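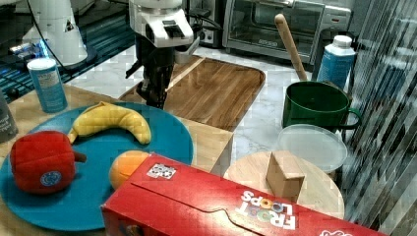 **Unit 5: Automation in the Staff Kitchen**
Aquino Institute, Workplace Change program

Automation is usually studied on the factory floor. This unit considers a smaller workplace, the shared kitchen, where preparation and tidying have long been done by hand. The reading is the Stemesach case, in which an employer at Mindville placed robot arms at the kitchen counter and kept its kitchen attendants on staff.

## What changed for staff

- Attendants now set out items before each shift and check the counter at its end.
- Work once learned by watching a colleague had to be written down.
- Supervisors were asked to record interruptions as working time.

Students should note the question of layout. A person works around a crowded counter without much thought; a machine's reach must be planned, and the planning falls to the attendants. The case treats this as skilled labour and asks whether the pay scale recognizes it.
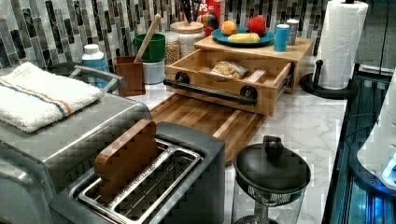 *Figure 1. Counter with toaster, two-tier organizer and paper towel holder.*

## For the tutorial

Read the Hisum agreement of 1974, clause 5, on consultation before new equipment is introduced. Prepare a one-page response on how the clause would apply to the Mindville kitchen. Responses are due in Room 2424 by the end of August.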